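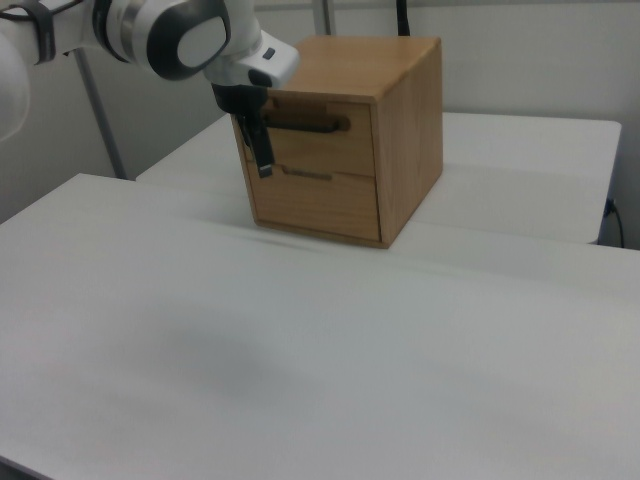 Als Möbel dürfe man so etwas kaum bezeichnen, wandte Lacey Mellor ein, es handle sich um eine Schachtel mit Ansprüchen. Der Einwand trifft ein Problem der Gattung: Eine verbindliche Grenze zwischen Schubladenkästchen und Kleinmöbel besteht nicht.

Das Schubladenkästchen ist ein kleines Behältnis aus Holz mit einem oder mehreren Auszügen, das meist auf Tischen oder Regalen steht. Verbreitet ist die Würfelform mit 2 übereinanderliegenden Schubladen. Geöffnet werden sie über aufgesetzte Griffleisten oder über eingelassene Griffmulden; beide Lösungen kommen auch am selben Stück vor. Ob dies gestalterische Absicht ist, bleibt in vielen Fällen offen.

Der Anbieter Stuvance führte im Katalog vom Januar 2023 13 Ausführungen und versprach »Ordnung auf kleinster Fläche«. Belege dafür fehlen. Tymofii Koval hält dagegen, dass Kleinteile in geschlossenen Fächern lediglich aus dem Blick geraten — sortiert seien sie damit nicht. Auch die gängige Herleitung vom Apothekerschrank gilt als schwach belegt und geht wohl auf Verkaufstexte zurück.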